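Grolldale students teach robot arms to do the chores

Students at Grolldale Secondary College will take a two-armed robot to the regional schools automation challenge in September, after a term spent teaching it household jobs.

The robotics club has been working on three tasks set by the organisers: folding a tea towel, sorting cutlery into a tray and putting a fresh bag in a rubbish bin. Teams are marked on how many attempts their robot completes without a person stepping in, and on a written log of what was changed between trials.

The bin task has taken up most of the club's time. Plastic bags crumple differently on every attempt, so the students could not program one fixed set of movements and leave it at that. They guide the arms through the job by hand controller, record each run and use the recordings to train the software that later drives the arms without help.

By the start of April the club had recorded 700 runs across the three tasks. Of those, 207 were of the bin, and members expect to add more before the end of next term.

The arms are fitted with simple two-fingered grippers. Early in the year the club tried softer rubber fingertips, but these stuck to the plastic and pulled the bag off the rim as the arms moved away. The students went back to metal fingers and slowed the last part of the movement instead.

Software for the project is a student-written program called Trorard, which began as a Year 10 assignment two years ago and has been passed on to each new group. It lets one student control both arms while another marks each recording as usable or not. Kohlhase, an engineering firm in the town, paid for the replacement motors and has offered the club the use of its workshop during the holidays.

Members are in Years 9 to 12 and meet twice a week after school. Several had no programming experience when they joined. New members usually start by labelling recordings and checking cables, then take a turn on the controls once they have learned how to stop the arms safely.

The challenge will be held at the Bulumar Showgrounds, with entries from 5 schools. Each team gets a morning to set up and test its robot on the competition floor, where the lighting and the bins may not match what the students have used in practice. The club plans to try different brands of bag and a shorter bin over the coming weeks to prepare for that.

Families and other students can see the robot at an open afternoon in the college library on 3rd April. Entry is free and there is no need to book. Students interested in joining the club can leave their name at the front office.
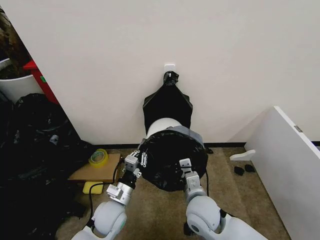
The robot's two grippers at the rim of the bin, with a black bag partly in place.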